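# Condensation on shelving brackets and walls in an unheated storage room

**Asked in: Buildings and Storage, Fetholm Community Help**

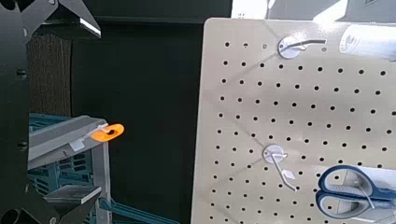
*Shelf bracket, grey plastic, beside a wood-grain surface.*

Our association rents a ground-floor storage room in the Fetholm district. The room is not heated. Each winter, moisture forms on the outer wall and on the lower shelves, and last December a number of cardboard record boxes had to be discarded. The room measures 187 square feet and has one small window, which is kept closed for security.

We have been advised to purchase a Farix dehumidifier. Before a request for funds is submitted, we would appreciate guidance on the following:

- whether a dehumidifier is suitable for a room that falls below 50 degrees
- whether the shelves should be moved away from the outer wall
- whether the window should be opened during the day

---

**Answer 1** (marked as helpful)

The type of dehumidifier matters more than the make. Compressor units lose much of their capacity in cold rooms, and the coils may ice over. A desiccant unit is better suited to the temperatures you describe, although it uses more electricity. Please check the operating range printed in the manual before you place an order.

The shelves should be moved regardless of what is purchased. A gap of two to three inches allows air to pass behind the boxes. Shelves that are fixed to the outer wall should be used for plastic or metal items only — paper records belong on an inside wall, and off the floor.

The window may be opened on dry, cold days for 15 minutes or so. It should stay closed in rain or fog.

A humidity gauge should be installed first. Two weeks of readings, taken morning and evening, will support your request far better than a general account of damp.

---

**Answer 2**

We had the same problem and bought a Fluda unit. It cost us 996 with delivery. No complaints.

---

**Answer 3**

The previous answers do not address the source of the moisture. Kindly inspect the gutter and the ground level outside before any equipment is bought. In our building on Ahmadpour Road the soil had been raised above the damp course, and repairs to the wall came to 2695. If the lease makes the owner responsible for the outer wall, the matter should be reported in writing, with dated readings attached.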